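Tumaston Break Room — Kitchen Safety Checklist, October

What a good month! Most of the list passed on the first go, and the few leftovers are small stuff. Comments follow each item, so please read them before you add your own.

1. Fire extinguisher: tag current, pin in place. PASS. Unit 3667, hung by the door where it belongs.

2. Outlets and cords: PASS. The kettle cord that worried us last time has been swapped — great work, whoever got to it.

3. Countertops clear of clutter and cords: PASS.
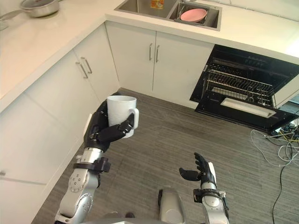 4. First aid box: RECHECK. Burn gel is down to one packet. A refill is on order from Zevetti, order 1535.

5. Microwave: door seal good, light works. PASS. I ran it for 30 seconds with a cup of water and the door stayed snug.

6. Sink area: faucet tight, no drips at the trap, drains running freely. PASS. I love how easy this one is to check now that we keep the cleaning sprays somewhere else.

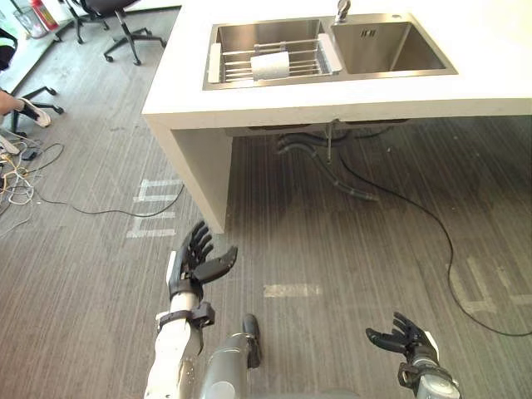

Tripathi: Can we add water temperature to item 6? It gets really hot at the tap by mid-afternoon, and we should have a number written down.

Yes, good idea! It goes in as 6b next month, with a reading taken at 3 p.m.

7. Floor: no loose edges or curled seams. PASS.

8. Exit route: RECHECK. Two boxes of paper in the hallway, to be moved before the next walk-through.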